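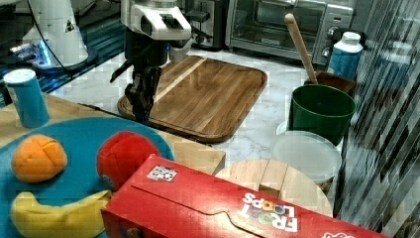 Most of what goes wrong in a kitchen manipulation trial goes wrong before the gripper closes, according to the engineer who ran the Kisus evaluation at Silarus. The group trained a single policy on teleoperated demonstrations and then measured how well it held up when the counter was rearranged between attempts.

"We had 2811 demonstrations after filtering," the engineer said. "The raw set was larger. We dropped anything where the operator stopped for more than 15 seconds, and we dropped duplicates of the same start state."

The filtering step took longer than training. Each demonstration was replayed against the recorded joint positions, and episodes with a timing offset between the camera stream and the arm state were removed. The engineer described the offset as small but consistent, and said earlier versions of the policy had learned to reach late.

The work builds on a layout protocol the group calls Zuswood. A layout is a list of objects and a coarse position for each one. The operator sets the counter by hand from the list, so the exact placement varies from one attempt to the next. Cereal boxes, plates, cutting boards and small appliances are all on the lists. Some are targets and the rest are there to get in the way.

"People ask why we don't measure the placement to the millimeter," the engineer said. "Then you are testing one arrangement many times. We wanted the spread. The cost is that you need more trials to say anything."

The group settled on 500 trials per condition. There were 2 conditions: one with layouts drawn from the training lists and one with layouts held out entirely.
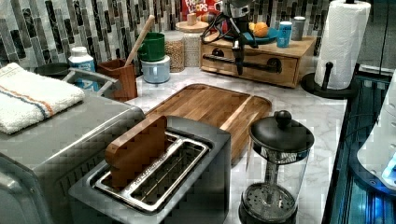
Drawer handles were among the harder targets. The approach angle is limited by whatever stands in front, and a policy that has seen mostly open counter tends to come in too low. The engineer said the fix was in the data. Operators were asked to record more approaches from above, with the wrist rotated early in the motion.

"The model was copying what we did," the engineer said. "We were lazy about the wrist. It was lazy about the wrist."

Success was scored by a person watching the trial, using a written rule for each task. A second person rescored part of the set from video without seeing the first score. Disagreements were mostly over partial completions, such as a drawer pulled out less than the rule required. Those were counted as failures in the reported results.

The comparison baseline was an older policy, Ó Gríofa, trained on the same arm with a narrower set of layouts. It did nearly as well on familiar layouts and fell behind on the held-out ones. The engineer was cautious about the size of the gap, noting that the older policy also used a lower camera frame rate and that the two effects were not separated.

"I would like to rerun it at the matched rate before anyone quotes a number," the engineer said. The rerun is scheduled for April, on the same counter and with the same scoring rules.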